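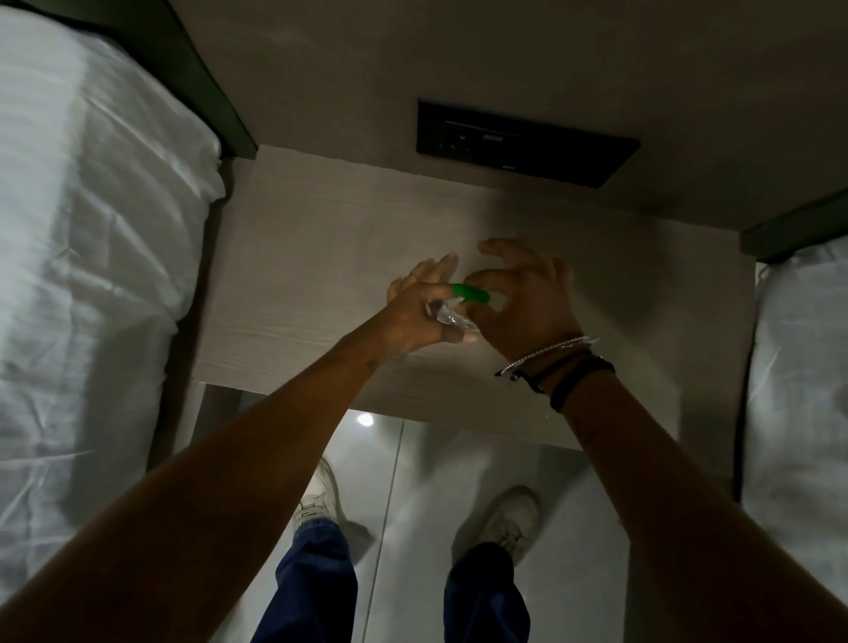
Second Row, Slightly Left

I have seen Skeseck three times now, and I still come out of it humming the wrong song.

If you missed its first run, it's a small musical set in a mill town the week the mill shuts down. Nine songs, five actors, one upright piano that stays onstage all night and gets leaned on, slept under and (in the second act) yelled at. I first caught it in February at the Perberg, a 62-seat house over a hardware store, and I loved it so much that I called my sister from the stairs.

So I was nervous when I heard it was moving to the Koubek. The Koubek has 388 seats! It has a balcony, and a curtain, and a lobby where people say hello to each other loudly. A show that lives on whispering doesn't always like a room like that.

Margareta Moldovan wrote the music and the lyrics, and she was nervous too. We met in the hotel coffee shop the morning before the first preview, and she had a pencil in her hair and the second-act opener spread across two tables. "I wrote it for people I could see," she told me. "I knew which seat creaked." She'd thrown out one whole number, a comic thing about a payroll clerk that I was fond of, and put in a duet for the two brothers. She played me the tune by tapping it on a saucer, and I pretended I could follow.

She is 54 and this is her first show to get a real run. Before it she spent years as a rehearsal pianist, playing other people's songs until they were good enough for somebody else to play. You can hear that in the score, I think. Nothing is hard to sing just for the sake of it, and the accompaniment is always listening to the actor.

The duet is the best thing in it now. It comes late, when you've quit expecting the brothers to speak at all, and they sing most of it facing away from each other. The night I went, the man beside me took off his glasses and held them in his lap until it was over.

I do miss the clerk. I also think the new lighting is too pretty for a mill, and the first act needs to lose one of its two goodbyes (I'd keep the mother's). But the whispering works! They've left the actors alone with the piano, pulled everything down to the front edge of the stage, and let the balcony lean in.

Moldovan is already at work on the next one, called Gruleck, for a cast of four and a cello. She has the title song and half an ending. I asked if I could hear some of it, and she went looking for another saucer.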